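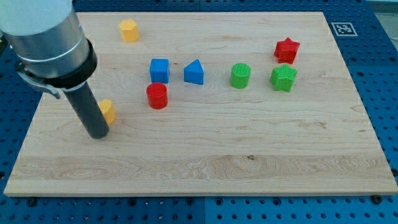 The wooden board on the blue pegboard table, with the yellow octagonal block at the back.

Farkmont Toy and Block Library
Minutes of the February meeting of the working group

Present: Touran Bahrami (chair), Saimi Miettinen, Negin Pakzad, Kyriaki Tsakiris (minutes)
Apologies: Golshifteh Jafarzadeh, who sent her comments in writing

The meeting was opened at 18.10 in the back room.

1. Minutes of the last meeting
Accepted with one correction. Under item 4 it was written that the Makris sets are for lending. They are for use in the room only.

2. The board and the blue table
Saimi reported that the light wooden board is now in use on the pegboard table. The reason for the board is that small blocks do not stand well over the holes, and this was mentioned many times by the parents. The group agreed that the board is a good size, as it covers the greater part of the table and leaves the blue surface free at the side for those who want to use pegs.

Negin asked if the board should be fixed to the table. Saimi is against this, because the table must be cleaned also under the board. Touran suggested thin rubber pads. It was agreed to try the pads first and to discuss again at the next meeting.

There was a longer discussion about the surface of the board. Golshifteh wrote that she would like to have it painted white, so that the colours are seen better. The others like the wood as it is, with the long lines of the grain. Kyriaki said that the yellow blocks can be seen well enough on it. Decision: the board is not painted. Saimi will oil it one time before summer, and she will ask at Virnus which oil is safe for toys.

The front edge was checked by hand during the meeting. It is straight and clean, and no sanding is needed now.

3. Blocks
The coloured blocks are at present kept all together in one box. Negin proposed to sort them by shape, and not by colour as before. Small children look for "the round one" or "the one with many sides", and they do not mind so much about the colour. Touran agrees for the cylinders and the eight-sided blocks, but she thinks that the cubes are too many for one tray.

Decision: cylinders in one tray, eight-sided blocks in another tray, cubes in two trays. All other shapes stay in the box until somebody has time for them. Labels for the trays will be drawn by Golshifteh, if she agrees.

Kyriaki noted that the word "octagon" is used in our list, but the block is a prism. The list will say "eight-sided block", which everybody understands.

4. Purchase
Two offers were received for new blocks. Floko offers a set of 100 pieces, and Makris offers the same number with a stronger box. Both are inside the budget. The group prefers Makris, but the delivery time was not clear in the letter. Negin will write to them and ask. The order number of last year was 2266 and should be mentioned in the letter, so that we receive the same shades as before.

5. Opening on Sunday
The room will be open from 10 in the morning. Touran has the key. Saimi will put out the board and the blocks, and Kyriaki will be at the door until lunch. It was asked to leave some free place on the board when the blocks are put out, so that children can start to build at once.

6. Other matters
The code of the storage cupboard is changed. Please ask Touran for it, and do not write it on the cupboard.
One green chair has a loose leg. It is put in the corridor.

Next meeting: the same room and the same hour. Saimi brings the rubber pads.

The meeting was closed at 19.25.

Kyriaki Tsakiris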